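Clolldale Early Numeracy Program
Interim Progress Report to the Prumis Fund
Submitted 7/15/19
Prepared by Cremilda Figueiredo, Program Manager

1. Status

The program remains within its approved scope. Recruitment of sites is complete, baseline assessment is complete, and classroom delivery is under way at all sites except Nomameo, where the start was delayed by building repairs. Delivery at Nomameo is now scheduled to begin in September. No change to the end date of the grant is requested.

2. Delivery

The program consists of short daily sessions on counting, comparison and spatial language for children in the year before kindergarten. Sessions last 15 minutes and are led by the regular classroom teacher. The session guide was revised twice during the reporting period. The first revision corrected errors in the sequence of the measurement unit. The second shortened the opening activity, which teachers had reported was taking up most of the session.

Attendance at teacher training met the target in the grant agreement. Two teachers left their positions after training and their replacements were trained individually on site. The cost of this was charged to the travel line.

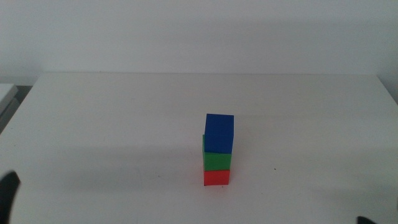
Session logs are collected weekly. The return rate for logs is 90 percent, against a target of the same figure. Missing logs come mainly from the Sales site, where the lead teacher was on leave and the substitute had not been given the form. The forms have since been sent directly to the front office.

3. Assessment

Baseline assessment was carried out one on one, in a separate room where the site could provide one. A total of 60 children were assessed. Items covered verbal counting, one-to-one matching, ordering by size, and understanding of position words such as "above," "under" and "between." Position words produced the widest spread of scores. Ordering by size produced the narrowest, and the item set may be too easy for the older children. We propose to add harder items at the midpoint and to report them separately so that the original scale can still be compared with baseline.

Scoring agreement between assessors was acceptable on all items except verbal counting. The disagreement was traced to the treatment of self-corrections. The scoring manual now states that a self-correction made before the next number is spoken is counted as correct. Affected records were rescored.

4. Budget

Spending is below plan. The underspend is some $2000 and comes from the delayed start at Nomameo. It will be used in the next period for the same purpose. Printing costs were higher than planned following the second revision of the session guide, and were covered from contingency. No transfer between lines is requested at this time.

5. Risks

Staff turnover remains the main risk to delivery. A recorded version of the training is in preparation but will not replace the site visit. A second risk is the kindergarten transition, when some families may move out of the district before the final assessment. Updated contact details will be requested with the next consent letter.

6. Next period

Start delivery at Nomameo. Complete the additional ordering items and test them before use. Carry out midpoint assessment at the remaining sites. Submit the data file and revised scoring manual to the Fund with the next report.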